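Kitchen Porter and Food Prep Assistant
Charpentier Catering, Ivska Road site
Posted Apr 3, 2018
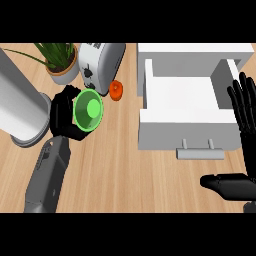

We are looking for a reliable person to join our kitchen team on a permanent, part-time contract of 16 hours a week. Charpentier supplies lunches to offices and schools, and most of our work is done before midday.

The job is split between washing up and simple food preparation. You will wash, peel and chop vegetables, portion salads, load the dishwasher, clean the floors and surfaces at the end of each shift, and help the driver load the van. Some of the trays and stock pots are heavy, so you will need to be comfortable lifting.

Hours
Four shifts a week, 7 am to 11 am, Monday to Thursday. Extra shifts are usually available from November up to Christmas.

What we ask for
You don't need kitchen experience — full training is given, including your food hygiene certificate, which we pay for. You must be on time, able to follow written instructions in English, and have the right to work in the UK. Two references are required.

What we offer
Pay above the minimum wage, reviewed every year
Paid holiday
Uniform and safety shoes
A meal on every shift
Free parking behind the building

The nearest bus stop is on Triken Lane, a five-minute walk away. The first bus gets in before 7.

How to apply
Send a CV or a short letter to Amirhossein Mazandarani, Kitchen Manager, or hand it in at reception any weekday before 2 pm. Please quote reference 1537. Interviews will be held on site and include a paid trial shift. We reply to everyone who applies.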